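Screw-leg stool

A screw-leg stool is a small plastic seat sold in parts and put together at home without tools. It has a moulded seat and separate legs, usually four, each with a thread at one end that turns into a socket on the underside. It is also called a knock-down stool, a name shared with wooden types held together by bolts.

Construction

The seat is moulded in one piece. Its top is smooth or lightly textured, while the underside carries a lattice of raised ribs, often diagonal, which stiffens the seat without adding much weight. The sockets sit at the corners and lean slightly outwards so that the finished legs splay. Legs are hollow tubes, tapered towards the foot. The thread may be moulded as part of the leg or made as a separate base in a clear or frosted plastic.
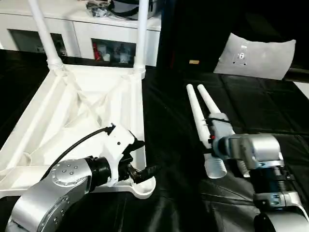 Assembly

The seat is laid upside down on a cloth or other soft surface, and the legs are started by hand. Most makers advise leaving each one a little slack until all are in, then tightening them in turn. A leg that goes in crooked will bind after a turn or two - it should be backed out and started again, as forcing it can strip the thread.

Variants

The Mindach pattern has straight sides and a square seat. The Liem is lower and meant for children. Fellosix sold a version with rubber feet, later copied in the Nodus range, whose legs can be bought singly.

Use and wear

The stools are common in small kitchens and bathrooms, and pack flat for moving. Shu-fen Ng, in a short guide to household seating, lists worn threads as the usual fault, followed by cracks at the socket rim. Legs from different makers are rarely interchangeable.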